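Notes for the Istetti open day visit
Introduction to Robot Manipulation, handout 4
Prepared by Pierina Fiore, with additions from Dayana Galindo

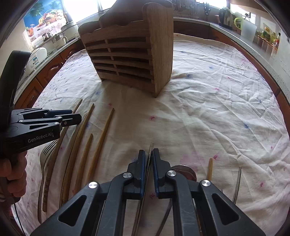 Fig. 1. Cutlery and chopsticks laid out by the slatted rack, with hand-held grippers at work.

Please read sections 1 to 3 before the December visit and bring the sheet with you. Sections 4 to 6 are for the seminar afterwards. If you missed the first lecture, the word list at the end will get you through.

1. Where we are going and what you will see

Istetti opens its teaching kitchen to our course once a year, and it is my favourite afternoon of the whole term. You get to stand a metre from the work, ask whatever you like, and then have a go yourselves. Last year I had to be told twice that it was time to leave!

The demonstration is a sorting task. Forks, spoons and chopsticks start out spread over a tablecloth and the job is to get them into a rack of narrow compartments, using a pair of grippers, one for each hand. A person holds the grippers and does the thinking. There is no robot arm in this part of the visit. What is being recorded is how the person moves the tools, so that an arm fitted with the same kind of fingers can later be trained on those recordings.

We meet in the entrance hall at 1.40 pm. Coats and bags go in the side room. Braulio Ledesma will take us through and Shih-chieh Cheung will run the demonstration and answer the technical questions (he has a soft spot for difficult ones, so save them up).

The running order:

1.45 pm Welcome and a short talk from Braulio
2.05 pm Demonstration, first at normal speed, then slowly with commentary
2.40 pm Hands-on session in pairs
3.30 pm Tea, and a look at the recordings on the big screen
4.00 pm Finish

2. Why cutlery?

Every year somebody asks why a research group would spend its time on forks. It's a fair question, and I think the answer is lovely once you see it.

A fork is thin and it lies flat. To pick it up with two fingers you have to get those fingers down to the level of the cloth and close them round something only a few millimetres high. Go too high and you close on air. Go too low and you press into the table. A person with bare fingers solves this by feel, sliding a nail under the handle or tipping up one end. With gripper jaws in your hands you lose nearly all of that, and you find yourself inventing new ways to do a thing you have done since you were three.

Then there is the difference between the pieces. A spoon has a bowl that holds one end clear of the surface, and you can use that. A fork has tines that can catch. Chopsticks taper, so the grip that works at the thick end may let go at the thin end, and they roll if you nudge them. Look at the chopsticks in Fig. 1: they differ in length, and one of the long ones is slightly curved. A rule such as "grasp at the middle" gives a different balance on each of them.

Metal brings its own trouble. Shiny handles pick up reflections from the window and the lamps, and a camera can lose the edge of the handle altogether. The kitchen at Istetti is very bright in the afternoon and they leave it that way on purpose. A system trained only under soft, even light tends to do badly in somebody's home.

Finally the cloth. It wrinkles, and a fold can hide the shadow that tells you how high a handle sits. It can also move with the piece you are dragging. On the small stars of the pattern, see question 5 below.

3. Things to watch for during the demonstration

It goes by quickly the first time. Try to watch with one thing in mind on each run, otherwise you end up just admiring it.

The approach. Look at the angle of the jaws as they come down. Shih-chieh usually tilts them a little for flat handles and keeps them upright for anything already standing. Ask him why he changed over; he used to do it the other way round.

The grip. The finger pads are the blue parts on the inner faces of the jaws. Watch what happens to the utensil as the pads close on it. Does it turn? Does it slide? A long handle held near one end will swing, and the swing matters a great deal when the next step is a narrow slot.

The turn. A piece lying down has to end up at the right angle for its compartment. Some people do all of the turning in the wrist, others move the whole arm, and a few pass the piece from one gripper to the other. All three are fine. Note down which one you see and whether it changes with the length of the piece.

The rack. It has slatted shelves and a partition down the middle, so the compartments are in two columns. Putting something into a slot is a harder problem than putting it on a table, since the gripper itself takes up room. Keep an eye on how far the jaws can follow the utensil in before they have to let go.

The other hand. This is the one everybody forgets. When the right gripper is working, what is the left one doing? Sometimes it waits. Sometimes it is already on its way to the next piece, jaws open. In the recordings both hands count, and an idle hand held in an awkward place will be learned along with everything else.

4. Your turn: the hands-on session

You will work in pairs, one of you on the grippers and the other keeping the record sheet, then swap. Each person gets two runs.

Run A is free. Sort the pieces in any order, at any speed.
Run B has one condition, drawn from the box. It might be "left hand only", or "chopsticks first", or "no sliding a piece along the cloth". That last one is fiendish.

Practical points:

Hold the grips loosely. If your knuckles are white you are squeezing far too hard, and your forearm will ache by the second run.

Mind the cable. Let it hang freely on your side of the table and don't wrap it round your wrist.

If you drop something, leave it where it lands, say "drop" out loud for your partner to note, and go back to it when you are ready. Drops are useful! Tiburcio Orozco, who gave the guest lecture in week two, built half his thesis out of recoveries from fumbled grasps.

Don't reach in with a bare hand to straighten a piece in the rack. It spoils the run, and you would be amazed how strong the urge is.

The record sheet has one line for each attempt: the piece, the hand, the result, and a space for remarks. Please use the remarks. "Slipped at tip" is worth far more to us in the seminar than a cross in a box.

5. A little arithmetic for the seminar

Last year's group made 103 attempts that were written down properly. Three of those had no result filled in, so we work with 100. Of these, 40 were on chopsticks. Dayana has put the full table in the course folder, along with a blank copy for your own results.

Before the seminar, work out the success rate for each kind of piece from your own pair's sheet. Then pool your results with one other pair and do it again. Does the order of difficulty stay the same? With so few attempts each it may well jump about, and I would like you to think about how many runs you would want before you trusted the order.

6. Questions to think over

1. Which part of the task would you expect an arm to learn first, and which last? Give a reason based on something you saw or did.

2. A person with the grippers can lean over and look from the side. A camera fixed to the gripper cannot do that. What does it see at the moment of closing, and what is hidden behind the jaws?

3. Suppose the rack were turned to face the other way. Which of your movements would carry over unchanged?

4. The Dukport group, whose paper you read in week three, sorted rigid plastic rods on a bare board. List what is easier about their set-up. Is anything harder?

5. Would a plain cloth help or hurt? Think about telling a small printed or stitched mark apart from the tip of a thin utensil, but think as well about what a pattern gives you when the cloth shifts.

6. Braulio likes to say that a kitchen is the worst laboratory and the best classroom. Argue with either half.

Half a page for each is plenty. Hand-drawn sketches are very welcome, and for question 2 a sketch will probably say it better than a paragraph.

Word list

Jaw: one of the two moving parts of a gripper.
Finger pad: the softer or grippier surface on the inside of a jaw, where contact is made.
Demonstration: in this course, one recorded run of a task by a person. (Confusingly, also what we are going to watch. Sorry.)
Bimanual: using both hands.
Occlusion: one thing hiding another from the camera.
Recovery: what is done after a mistake to get the task back on track.

Reading

Grerkov notes, chapter 4, on grasping thin objects. Short and very readable.
The Cortés handbook, the section on two-handed tasks. Skip the proofs for now and look at the drawings.

Queries about access or getting there go to Dayana Galindo. Queries about the questions go to me, and my door is open most mornings until eleven.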